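Last updated: 10 January 2022

Protia work cloth, green, reviewed after 27 weeks

The Protia is a plain fabric cover for benches and folding tables, sold by the metre and cut to order. Mine came through Fanix in July, folded flat in a paper sleeve. I bought it to cut down glare from a white melamine top and to stop small fixings rolling on to the floor. It does both.

Weight is moderate. The weave is close enough that M2 screws stay on the surface and can be picked up with tweezers. Cut edges fray slightly in the first wash and then settle. I have washed it at 27 degrees, line dried it and measured no shrinkage along the length. 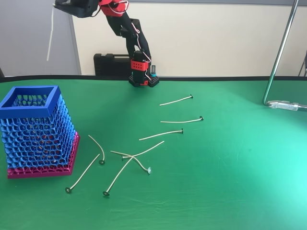

Flatness is the weak point. The maker recommends pressing with a steam iron on the reverse, and Geeta Bansal, who has the same cloth in grey, irons hers monthly. I do not. Soft folds and creases remain across the top, and the green looks lighter towards the lower right, where the light falls. A tall lattice basket stands on it well enough, but a shallow dish of washers will tilt if it sits over a ridge. Anyone measuring from the table surface should put a rigid board on top.

Colour has held. Solder flux marks it permanently; graphite and light oil wash out at the second attempt. It offers no heat protection, and I use a silicone mat for the iron.

The Ergate equivalent is thicker and lies flatter, but sheds lint. For general bench work I would buy the Protia again, in a longer cut.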